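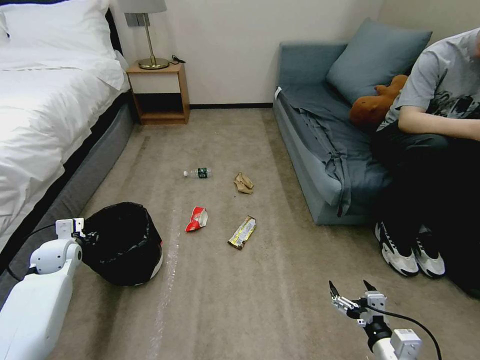

Guest room at Jollgate: white duvet, wooden nightstand, blue-gray sofa by the wall.

Progress report to the Takagi Fund, Girkema Youth Poultry and Rabbit Program

Hi again! I promised you something before the spring rush, so this is where we stand at the end of January.

We have 14 kids signed up for the poultry project and eight for rabbits (two are doing both, and their parents have my sympathy). Your $3000 is mostly spoken for. The biggest piece went to cages and feeders, then the practice birds, and then the bus deposit for the Lisinach show. I still have $159 set aside for wing bands and entry cards, and I'd like to keep it there until the show office sends out its final fee sheet.

Practice judging is going much better than I expected. We started with classes of four hens, and at first everybody just picked the prettiest one! Now they're checking width between the pelvic bones, looking at bleaching in the shanks, and giving their reasons out loud. Oral reasons are still the weak spot. The older kids mumble, the younger ones race through, and a couple of them freeze up when they have to talk to an adult with a clipboard. I've moved reasons practice to the start of each meeting, while they're fresh.

Rabbits are a little behind. The breeder we lined up had to cut back on the litters she'd offered us, so three kids are sharing does for now. I'm talking with another breeder out past Jollgate and should know more next month.

One change to the plan you approved: I dropped the egg grading night and put in a second showmanship clinic. The kids asked for it, and it costs us the same. If that's a problem on your end, please holler and I'll switch it back.

Receipts for the cages and feed are coming in a separate envelope. The bus one will follow once the balance is paid.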